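Stinevberg opens collection scheme for used plug-in insect repellents

November 25, 2024

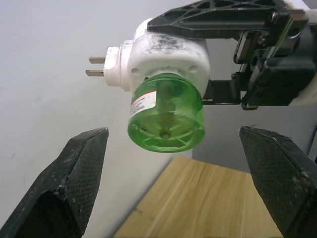

Guðlaug Norðdahl said most people keep their old plug-in repellents in a drawer for years, along with half-used refills, as they are unsure which bin they belong in. Stinevberg, the household goods firm, will start taking them back in December.

The scheme covers two-pin vaporiser units of any make and the plastic refill bottles that fit beneath them. Scuffed or dirty housings are accepted and do not need to be cleaned first. Bottles that still have liquid in them should be kept upright and handed over separately, with the wick left in place.

A trial at the Faltari shop brought in 1,923 units and bottles. Staff there sorted them by hand, and 50 units were set aside because the prongs were bent or loose.

"We had planned for 1,000 and had to find more shelves," said Chia-hao Chou, who ran the trial. "A lot of people had several at home and had forgotten about them."

Collection boxes will be placed by the tills at the Faltari and Jevico shops. There is no charge and no receipt is needed. Customers are asked to unplug the unit and let it cool before taking off the bottle.

Refills will stay on sale at both shops during the scheme.

Press contact: So-ying Chuang, Stinevberg press office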